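Griltville Free Flight Meet: frequently asked questions for pilots

Entry and eligibility

Who can enter?
Any paraglider or hang glider pilot with a current club pilot rating or higher, or the overseas equivalent. Pilots under instruction may attend but may not fly from the main launch. Paramotors are not accepted at this event. Please do not bring one in the hope of flying after hours, as the landowner's permission covers unpowered aircraft only.

Is there a limit on numbers?
Yes. Entry is capped at 300 pilots. Places are given in the order in which payment is received, and the entry form on its own does not hold a place. A waiting list opens once the cap is reached.

When does entry open?
In February. Pilots who flew last year receive no priority.

Do I need insurance?
Third-party liability cover valid for free flight in the UK is required. Bring the certificate on paper or on your phone. Registration staff cannot look it up for you. Travel policies that list paragliding as a holiday activity are not usually sufficient, so check the wording before you enter.

The site

How high is the launch?
The main launch is at 1,645 feet above sea level and faces south-west. The lower launch, used in stronger wind, is at 1,000 feet. Both are grass. The lower launch has room for three wings laid out side by side, and the marshal will call pilots forward from the queue.

How do I get up there?
By shuttle from the campsite gate. Private vehicles are not allowed past the cattle grid. The first shuttle leaves at 8.30 am and the last one up is at 5 pm. Hang gliders travel on the roof rack of the long van only, so allow extra time.

Where do I land?
In the marked field north of the road. The field to the south holds livestock and is out of bounds at all times. If you go down elsewhere, pack up at the field edge, close every gate and report your position by text before you start walking.

Are there airspace restrictions?
A map is issued at registration. Open it in your instrument before the briefing. The northern boundary was redrawn over the winter, and tracks saved from earlier years should not be used as a guide.

Instruments, tracklogs and scoring

Do I have to carry a tracker?
Yes, for all flights over the back. A Mutus tracker is issued against a deposit and must be switched on before launch. It must be returned to the desk by 8 pm each evening for charging. Ridge flights within sight of launch do not need one.

Which file format do you accept?
IGC only. Files exported from a phone are accepted if the app writes a valid security record. KML and GPX files are not accepted for scoring.
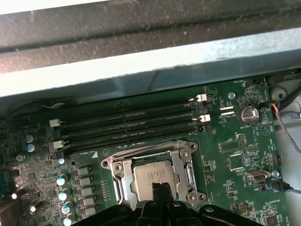 Photo: Lutfa Sultana

How are distances worked out?
Open distance is measured in a straight line from launch to landing, with up to three turnpoints. Scoring uses the best result the software can find in the track. There is no need to declare turnpoints beforehand, except for the Zawadzka Cup, where a declared goal must be handed in before take-off.

What if my tracklog has a gap?
Short gaps are joined by a straight line. Where a gap covers a possible airspace breach, the pilot will be asked for a second log. Carrying a backup instrument is strongly advised. If no second log can be produced, the flight scores up to the last point before the gap.

When are scores published?
Provisional scores are posted at 9 pm. Queries must reach the scorer, Tyson Després, in writing by 9 am the next morning. Scores are final after that.

Weather and cancellation

Who decides whether we fly?
The meet director, at the 9.30 am briefing. A decision not to open the launch applies to all entrants, including those who intend to walk up.

Can I have a refund?
Entry fees are refunded in full up to the end of February, less the card charge. After that, a place may be passed to another qualified pilot using the transfer form. No refund is made for poor weather. Camping fees are handled separately by Dredetti and fall under their own terms.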